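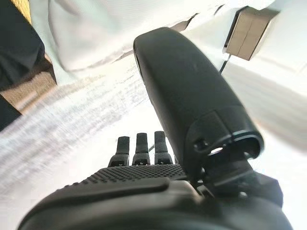 Moving month at the Ollow workroom. Three fingers, a very large thumb and a palm full of tiny dots.

The Ollow workroom is leaving Hofstetter Street for the old Durnilness building on the far side of Ustville, and this page is where the move gets written down. The new place has 2000 square feet, a loading door that opens all the way, and a landlord who answers the phone. We have been promised heat. The old place had character, a word people use for floors that slope.

Notes are grouped by corner, in the order we got to them. Anyone who wants to argue about what went in which box may do so at the new address.

The long shelf
Everything we didn't know where to put went on the long shelf, so it took all morning. Somewhere behind the paint cans was a jar of keys. We tried them on every lock in the building and then packed the jar, labeled KEYS, which felt like progress.

The tape situation
Brown tape for boxes, blue tape for anything going to the front room, clear tape for anything fragile. The system held until the blue tape ran out a little before lunch. If your box says FRONT ROOM in pencil on brown tape, that is why, and please don't stack anything on it until someone has looked inside.

Cables
One bin for the cables we use, another for the cables we might use, and a third that has moved with us twice already and has never been opened between moves. All three are coming. The third got a new lid.

The kitchen end
Mugs were wrapped in old newsletters, of which we had plenty, having printed 1000 of the June issue for a readership that could share a van. The good kettle rides up front with the driver. The other kettle is up for grabs and has been for a while.

The big table
It came in through the window, according to people who were there. It went out through the door after 90 minutes, four opinions and the removal of both the door and the table legs. The bolts are in a sandwich bag taped under the top. Please remember this sentence when somebody asks where the bolts are.

Paper
We kept the manuals for things we own and recycled the manuals for things we don't. The second pile was much taller. Also found: a takeout menu on which soup costs less than parking does now, saved for the wall.

Coats and lost property
There was one umbrella per rainy day, or close to it, plus a single roller skate. Claim these before the end of the month or they go to the thrift store, where the roller skate will become someone else's puzzle.

The van
It took more trips than we planned and fewer than we feared. The ramp sticks in the heat and has to be kicked on the left side. Kicking it on the right side does nothing except hurt.

Still to do
The sign over the door, the plant nobody wants to be responsible for, and the hooks in the back hall, which were painted over years ago and may now be part of the wall. Key return is at 13 Hofstetter, through the mail slot. Drop them in an envelope with your name on it, and leave the jar where it is.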